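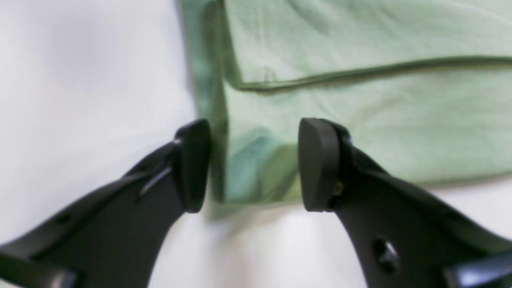 January, folding notes, afternoon

Okay, picking up where I left off with the knits. I've decided the shirts that come back from the wash at Hanumance are my least favorite thing in the whole workshop, and I say that as someone who spent last month on fitted sheets! Woven stuff holds a crease when you press it with your hand. Jersey just sort of relaxes back open while you reach for the next one.

What I tried today: side to middle first, then hem up, then hem up again (the Idaneck way, more or less, as far as I can make out from their leaflet). The first fold is fine. The second one is where the layers slide, and you end up with a fat roll down one side and a thin floppy edge on the other. If I smooth from the fold outward before I let go, it's better. If I smooth toward the fold, I get ripples and have to start over.

Also tried the version from the old housekeeping book, the 1957 one with the missing cover. It wants tissue paper between the layers. Very pretty result, but I'm not doing that 200 times, and I doubt anybody else here wants to either.

Batch of 48 done by 4:30, so slower than I'd hoped, but I stopped to refold a bunch near the beginning and I was fussing. The Jirex bins are a touch too narrow for the wide fold. Either we go down a size on the fold or we swap bins with the towel shelf. I vote towels, they don't care.

Things for next time:
Shake each one out first, even when it looks flat
Sleeves in before anything else
Ask Humphreys if they still sell the wider folding board, and what shipping costs now
Don't stack more than a hand high, the bottom ones spread

Left the fold sketch clipped inside the back cover. The arrows on step 2 point the wrong way, I'll redraw it tomorrow.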